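Good practice for simulated table-clearing runs: when do you throw an episode out?

Asked by Tayla Lowther in Simulation and Testing 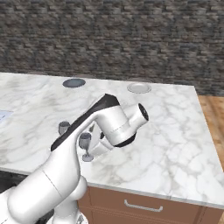
I'm putting together a rule sheet for our kitchen tasks and I would love some outside eyes on it! We have 400 simulated episodes of one arm moving stemware and plates around a marble island, all driven by people over teleop. My first pass kept 360 of them. Then my colleague went through with her own idea of what "clean" means and would have dropped a lot more, so clearly we need something written down before August, when the next batch starts.

What I have so far:

Start pose: gripper open and clear of every object before recording begins.
Glasses: grasp by the stem or bowl, never by the foot.
Contact: no part of the arm other than the fingers may touch an object.
End: object upright, fingers open, arm backed off, then stop.

The third one is where we argue. With two wine glasses standing fairly near each other, the forearm passes over the back one when you reach for the front one. It usually clears it, but sometimes the contact log shows a graze so small you can't see it on playback. Is that a failed episode? Do you keep it with a flag? And does anyone have a rule for how long the operator is allowed to hover before closing the fingers? Some of ours hang there for ages.

We record in Relik if that matters. Any written standard you've borrowed from would be great too, I'm not proud.

Anil Iyer

Oh, I love this topic. We went through the same thing on Nastano and ended up with a two-page sheet that people really use, so take heart!

The biggest help for us was splitting "invalid" from "unsuccessful". Invalid means the recording can't be trusted: physics blew up, a glass sank into the counter, the start pose was wrong, frames went missing. Those get deleted and the reason goes in the log. Unsuccessful means the recording is fine and the task didn't get done. Those stay, with a label. Once we had the two piles, most of our arguments went away, and we found out that one reviewer had been deleting perfectly good failures for months (it was me).

Your graze goes in neither pile. I'd keep it and flag it, with the peak contact force stored next to the flag. Then whoever trains on the data can pick their own cutoff, and you don't have to guess now what they'll want later. The exception is if the touched glass moves. We check its position at the start and the end, and if it has shifted past our tolerance the episode is marked unsuccessful, however nice the grasp looked.

For hovering, we don't put a limit on it. We mark the pauses automatically and let people trim them afterward on a copy. Never trim the original! Please write that one in big letters.

One more rule I'd add: two reviewers on a shared sample before anybody reviews alone. We had two people label the same 70 episodes, compared notes over lunch, and fixed the wording wherever they disagreed. Best afternoon of the whole project.

Sreekumar Pai

Just delete anything with a contact. Disk is cheap, record more.

Revathi Nambiar

I like Anil's split a lot and would copy it as is. I don't agree with deleting every contact, though. If you only keep the runs where the arm stayed far away from the neighbor glass, you lean toward easy layouts, and crowded ones are where you need the examples most. At Lakeo we tried a strict no-contact rule on a shelf task and 87 of the dropped runs came from the same tight arrangement. We had nearly nothing left for it.

Some things I'd tighten in your sheet, Tayla. "Clear of every object" needs a distance, or each operator will read it their own way. "Backed off" too. And say what "upright" means for a plate! Ours says "resting on its base, rim up", and that covers glasses and plates in one line.

I'd also put a version number on the sheet and save it with each episode. When you change a rule halfway through a batch (you will), you can tell which runs were judged under which wording. Don't go back and relabel only the ones you happen to remember.

As for a standard to borrow, the formal robot safety ones are written for real machines working near real people, so they won't tell you which simulated episodes to keep. Worth reading anyway if this arm is headed for hardware, and I'd bring in whoever handles safety for you well before then.

Comment from Tayla Lowther

This is so good, thank you all! Pauses and force values are going in tonight. Revathi, what distance did you settle on for the start pose?

Comment from Revathi Nambiar

One open gripper width from the nearest object. Easy to judge by eye and easy to check in a script.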